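Sandside Film Society
Minutes of the meeting held 15/06/2018 at the Foulkes Rooms

1. Minutes of the last meeting
Agreed with one correction: the hire fee for the Skunstead print is $800, to be paid on delivery.

2. August program
The 1935 version of "Omer" will open the program, with the remake the following night. Members disagreed on whether to show both. Some felt the remake drops the songs and has little else to offer. Put to a vote and carried.

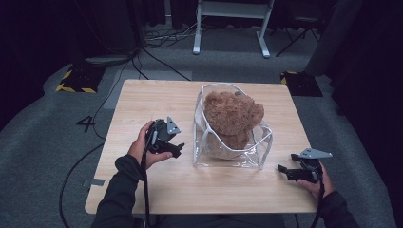

3. Children's matinee
The matinee will be a cartoon, title to be settled once the distributor replies. Running time must stay under two hours with the intermission. Toys will be given as door prizes again, on the lines of the brown teddy bear in the clear bag with white piping. Tickets stay at $3. It was asked whether adults without children may attend. Agreed that they may.

4. Publicity
500 flyers to be printed, one side only. The remake's poster will not be used, as it gives away the ending. Wording to go round by email before printing.

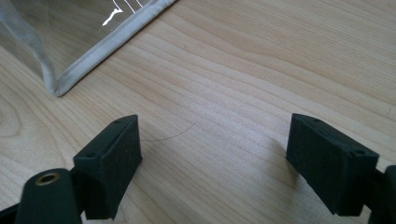

5. Any other business
The left speaker still hums during quiet scenes. A quote for repair is to be brought to the next meeting.

Meeting closed at 9:10 p.m.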